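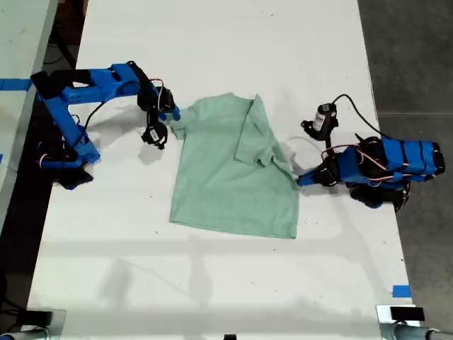 Subject: Re: [folding-arms] what to put on the list for the second table
From: Evangelia Manolakis

Hello all, and thank you for the kind notes after my last message. I promised to come back to the question below, and I have been carrying it around with me all week, so forgive the length – I did try to keep it short and gave up by the second cup of coffee.

> On the budget: we have been told to send in a single request
> in May that covers everything for the next table. I would
> like to ask for two more arms, a spare set of servos, and
> whatever we need for cameras. Is that sensible, or are we
> forgetting something? The last time I did one of these I
> forgot the power supplies and had to go back, hat in hand.
> Also, do we buy the arms built, or print them again?

It's very sensible, and you are forgetting something, but so did I, so you are in good company! My first request had a lovely long section about arms and one line at the bottom that said "misc." Misc. ate us alive.

Let me take the arms first. I would print the links again and buy everything that turns. We asked Gusera and Geerts for quotes on built pairs, and both were polite and quick, but the wait was longer than we wanted and we'd still have been taking them apart in the first month to change the fingers. Printing costs us evenings, and we have evenings. Please do put the filament in the request as its own line, though. I know it looks small and a bit silly next to the motors, but if it isn't written down somebody will end up paying for it out of pocket, and that somebody has been me.

For servos, order a dozen more than the build calls for. We planned on 12 spares and they were all spoken for by the end of the season, mostly at the wrists and the grippers. If you have to cut, cut the shoulder spares and keep the small ones.

The table deserves more thought than people give it. T-shirts want room. You need space for the sleeves to go out flat on both sides, and then the arms have to come in from left and right without knocking into one another over the middle of the shirt. We looked at a shorter table to save money and I am so glad we didn't buy it.

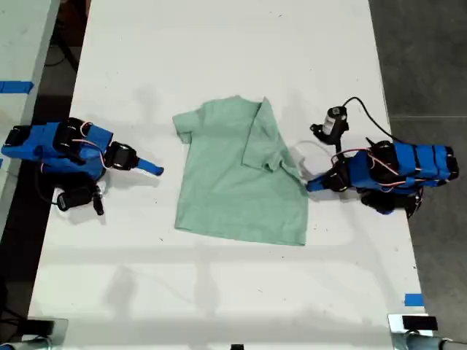 Sleeve folded in on one side, the other still to do. Both arms are at the shirt.

Get good clamps for the ends of it, too. Ringate sells a set for 60 dollars that I like very much, and I'd get two sets. I would also add a roll of painter's tape to the request, or several. It costs next to nothing and we use it for marking spots on the table, and everybody borrows it and it never comes home.

Cameras: budget for the wrists as well as the overhead view, and then budget again for the cables. Long ones. Measure with the arm stretched all the way out and add a good bit. I bought cables to fit the arm at rest, and you can guess how that went. Our cable and connector order from Vulcombe came to 374 dollars in the end, and I had written down less than half of that.

Now, the things I'd put under their own headings so they can't be crossed out as extras:

1. Shirts. Ask for 15 in plain colors, a mix of sizes. They stretch and go limp with all the handling, and a tired shirt folds differently from a fresh one.

2. Fingertips and something to wrap them with. Bare plastic slides on cotton, and you need the tip to get hold of one small pinch of cloth and keep it while the arm moves. We wrap ours and rewrap them when the tape starts to bunch up or lift. Put down enough for a year and don't be shy.

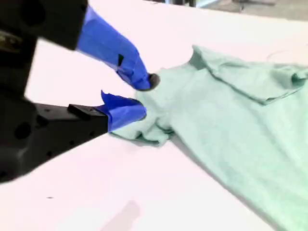 3. Power supplies. You knew that one already!

4. Somebody's time. I mean this seriously. Resetting a shirt between folds takes a person, and so does tightening whatever has worked loose. We asked for up to eight hours a week and got most of it, and it made more difference than the second pair of arms did.

If the whole thing comes back too big, I'd drop the second pair of arms to the following year before I touched the spares or the hours. One table that runs all day is worth having. I'm happy to look over your draft before it goes in, and I can send you my spreadsheet, although I warn you the colors mean something only to me.

Warmly, and with apologies to those of you reading on your phones,

Evangelia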